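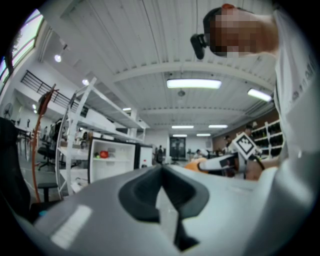 *Analyn Cabrera*

# Karna Hand-Held Gripper Kit: Gallery

The Karna kit is offered by Ostow to laboratories, training centers and manufacturers that wish to record manual tasks for robot learning without placing a robot at the work site. The operator performs the task with hand-held grippers, and the recordings are returned to the client in a form suited to training. The kit may be leased with or without an operator. This page accompanies the service notice of 6/16/19 and is maintained by the Client Services Office.

## Hand-held grippers in use

An operator wearing a head-mounted device holds a gripper with an orange finger and a square marker plate printed in black and white. Another hand-held gripper, light gray with a dark V-shaped slot, is in the foreground. The room is lit by ceiling fixtures and by daylight from a tall window, and other people are present farther back.

## What the lease covers

Each kit is issued as a pair of grippers with marker plates, replacement fingers, a head-mounted unit, a charging station and a hard carrying case. Fingers are a wear item. Clients receive a spare set at the start of the lease and may request further sets from the parts desk under catalog number 474. Marker plates that are scratched or bent must be exchanged before recording continues, and the exchange is made at no charge during the lease period.

The standard lease runs for 52 weeks. Clients with a single project may ask for a short lease of 10 weeks, which carries the same support terms but does not include the annual inspection. A lease may be extended once by written request. Extensions beyond that are treated as new agreements and are priced according to the schedule in force at the time.

## Operators and training

Ostow supplies operators on request. Operators assigned to a client site have completed the course given at the Tagle training center under Wilfredo Talavera, and they work under the client's own safety rules while on the premises. Sites with hearing protection or footwear requirements should state them on the booking form.

Clients who prefer to use their own staff may enroll them in the same course. The course covers the fit of the head-mounted unit, grip and wrist position, the handling of marker plates, and the start and end of a recording. Participants also practice two-handed tasks. A participant who has not used the equipment for a full year is asked to repeat the final session before returning to recorded work.

Janelle Manalastas reviews the first set of recordings from every new site. Her comments are sent to the client in writing. Most concern marker plates turned away from view for long stretches, or tasks that begin before the operator has both hands in position.

## Site requirements

A recording area should have even light and enough clear floor for the operator to turn with both arms extended. Direct sun on the work surface should be avoided where blinds are available. Recording may take place in a shared room, provided that everyone present has been told in advance and has signed the consent sheet. Faces are obscured before any recording leaves the client's account.

Kits should be stored in their cases overnight. Solvent-based cleaners must not be used on the gripper bodies or on the marker plates. A soft cloth and plain water are sufficient.

## Recordings and delivery

Recordings are transferred to the Pitier archive at the close of each working day. The archive retains them for the length of the lease and for one month afterward, during which the client may download a complete copy. Failed or interrupted recordings are kept in a separate folder and are not billed.

Clients retain all rights in recordings made at their own sites. Ostow may use images of equipment in service for publications such as this gallery only with the agreement of those who appear in them.

## Inquiries

Questions about leases and pricing should be directed to Gerardo Layug, Client Services Office, extension 741. Technical questions, including those on file formats and the calibration of the head-mounted unit, are handled by Woo-jin Nam. Requests for a site visit should be submitted in June for work planned in the following quarter.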